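Does the HOA transfer fee come out of my side or the buyer's?

Asked by Darren Stockdale, 24th December

I'm selling a two-bedroom condo in Branimley and the closing is set for next month. The management company sent over a resale packet with a transfer fee of 505 dollars and a capital contribution of 900 on top of that. My agent says sellers normally pay both. The contract only says "seller to provide resale documents" and nothing else about fees. I bought the place in June three years ago and don't remember paying either one. Who owes what?

2 answers

Dennis Lightfoot
Depends on the contract and the association's bylaws. Where I am the seller pays for the packet and the buyer pays the capital contribution, but that is custom and it changes from one county to the next. Look in the declaration for a section called assessments or transfers. Mine was on page 33. If it says "purchaser shall pay" you have something to show your agent. Also get out your old closing statement and check the buyer column. If you paid a contribution when you bought, it will be listed there.

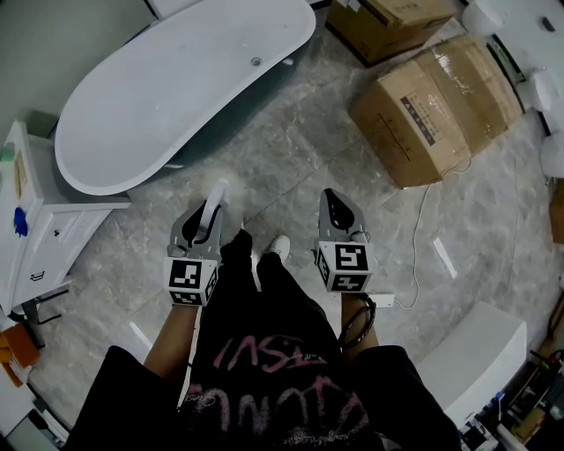 Grey marble-pattern floor tile

I'd call the title company too. They have to put the fees on one side or the other and they will tell you what they plan to do before closing day.

Drivetti
seller pays everything in my experience. we got hit for 2,900 total with the special assessment, and that was after the inspection credit. just ask the buyer to split it, worst they can do is say no

Was this page helpful? Yes / No
Related: Can the HOA hold up a closing over unpaid dues?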